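Clearing out the old desktop

Wed 30 August

I finally got to the computer tower that has been sitting under the bench in the spare room. It stopped being the main computer when I bought the laptop, and since then it has moved house with me once and been switched on twice. The council hard rubbish collection isn't until November and I didn't want it out on the nature strip anyway, with my old tax returns still on it.

There's a drop-off for electronics at Ullcombe, next to the tip. They take computers for free if you've pulled the drives yourself, and charge a small fee if you want them to do it. I can use a screwdriver, so I cleared the bench on Saturday morning and got started.

First job was the dust. I took it out to the carport and went over the vents with a paintbrush and the vacuum on low. Do this outside. I did the last one in the laundry and was wiping down the shelves for a week.

It's a Dell, and I'll say this for them, they made the thing easy to get into. I've had other cases where you needed three different screwdrivers and lost some skin. I laid it down on an old towel so nothing got scratched, mainly the bench, which I oiled last summer and would like to keep nice.

Before touching anything I unplugged it at the wall, held the power button in for a bit and left it while I had a cuppa. Then I put the screws in a muffin tin as they came out, one hole for each part of the job. The tin is past baking with and lives in the shed now.

I wanted three things out of it: the hard drive, the memory and the power cord, which fits my monitor. The rest could go. I did think about keeping the power supply, but I already have one in a box marked Unness (the removalists we used, their boxes have lasted longer than most of my furniture) and I haven't opened that box since we got here.

The memory came out with no trouble. There isn't much of it and it's too old for anything I own, but a bloke on the local buy and swap page was after some for the same sort of machine, so it's going in a padded envelope.

The drive was where I slowed down.
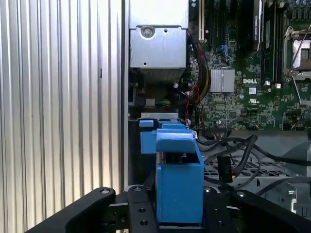 Blue plastic on these old Dells generally means it's a part you're supposed to handle, and I wish more makers did that. Even so, I wouldn't yank at any of it. Plastic this age goes brittle, and I've snapped a tab on a printer by being impatient. Look for where it wants to give, and move the cables out of the way first. If a plug won't come, check for a clip on the side before you pull harder, and pull on the plug, never the wires.

I've put the drive in a Clovow enclosure I bought years ago for another job, to copy the photos across before I wipe it. There are a bit over 3,000 of them, and I'd say 800 are of the same dog. I'll keep the lot.

Once the copying is finished I'll do a full overwrite, then drill it. Probably overkill, but I have a drill.

The case goes back together with its screws before I drop it off, so there are no sharp bits loose in the back of the car. I'm taking the old Atanasov speakers as well, the ones with the crackle in the left side, and the bag of phone chargers from the hall cupboard. The drop-off is open until 2 on Saturdays.

Next is the filing cabinet, and I still can't find the key to the bottom drawer.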